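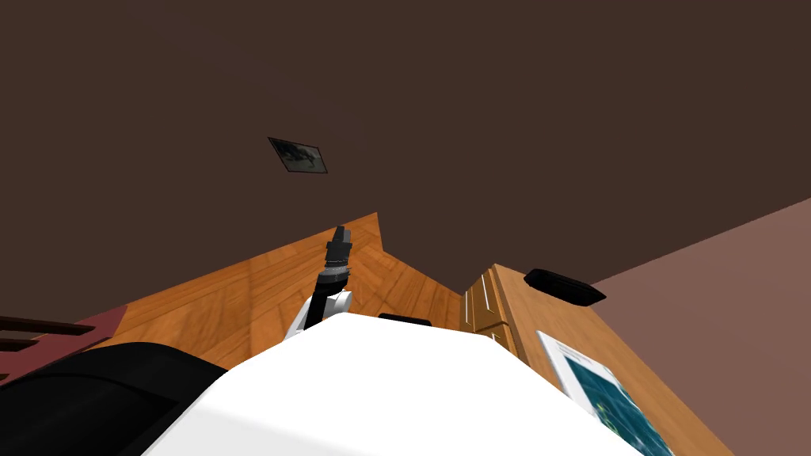 Filed under: Diary, Rustholm

November, late evening

Closed the site for the winter this morning. The last guests left the far hut before ten and handed the key back with the torch still tied to it, so that is one torch I don't have to replace. Stripped the beds, opened all the windows and turned the fridges off with the doors propped. It rained from eleven until after lunch.

We finished the season with 14 bookings in the autumn half, against 20 for the same weeks last year. I had expected fewer with the bridge at Drongate shut and everyone having to come in by the quarry road. Two parties cancelled over it. I gave them both their deposits back, though the terms say I needn't, and one of them has already asked about Easter.

The main job was the stove in the second hut. It's a Falcão, the small one, and it has smoked on and off since the spring whenever the wind is in the east. I had the flue down twice in the summer and swept it, and found nothing worth calling a blockage. Today I took the cowl off and brought it indoors. One of the vanes is bent inwards. I can't say when that happened. I straightened it in the vice, but the metal has creased and I would sooner have a new one before anyone sleeps in there again. Wrote to the supplier at four. No answer yet.

Then the mattresses. I've had them standing on edge in the huts every winter and every March there is one with a musty corner. This time they are all coming up to the house. Moved five before dark. The spare room is full and the landing is nearly full, and the remaining ones will have to go over the banister somehow.

Water is off at the top tap and drained down as far as the shower block. The block itself I will do tomorrow. The stopcock there is stiff and I wanted daylight for it.

After tea I sat down with the Jimmont figures. They take 13 per cent of every booking from January, up from what it was, and they want us to offer free cancellation up to the day before. For a big hotel I suppose that makes sense. With a handful of huts, a bed that comes empty the day before stays empty. On the other hand most of our first-time guests find us through them, and the ones who book direct are nearly all people who came through Jimmont once and kept the phone number. I went through the year's list with a pencil and that held for almost every name on it.

What I would like to do is keep two huts with them and take the rest direct, with a lower price for anyone who stays three nights or more. That means paying for our own booking page. The quote I've got is 600 for the year, with card payments on top. I wrote the sums out twice. It pays for itself if the summer is an ordinary one and loses a bit if it's poor.

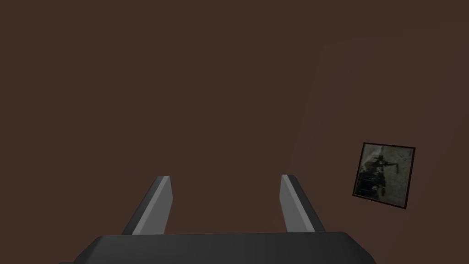 One reader wrote under last month's entry that we should leave the booking sites altogether, that they had done it with their own two yurts and it took a full year before the direct bookings caught up, and that the first spring was frightening. They also said to keep the old listing up with no dates open, so that people searching for the name still find it. I hadn't thought of that. I don't know whether Jimmont allows it, and I'll have to read the small print.

I'm not ready to leave altogether. A frightening spring is more than we can manage with the track needing stone. But I've written the tip down.

The track, while I'm on it. The rain today showed where the water goes. It comes down the left side as far as the gate and then crosses over, straight through the place where people turn their cars. A cross drain above the gate would catch it. I walked up with a spade and scratched a shallow one just to see, and the water did go into it, for as long as I stood there – I'll look again in the morning.

Other things. The guest book from the far hut has run out of pages. Kettle from the same hut needs descaling. Somebody has left a good pair of walking socks on the line, and I've put them in the box with the others.

To do tomorrow: shower block, rest of the mattresses, ring about the stone, post the gate key back to Drongate.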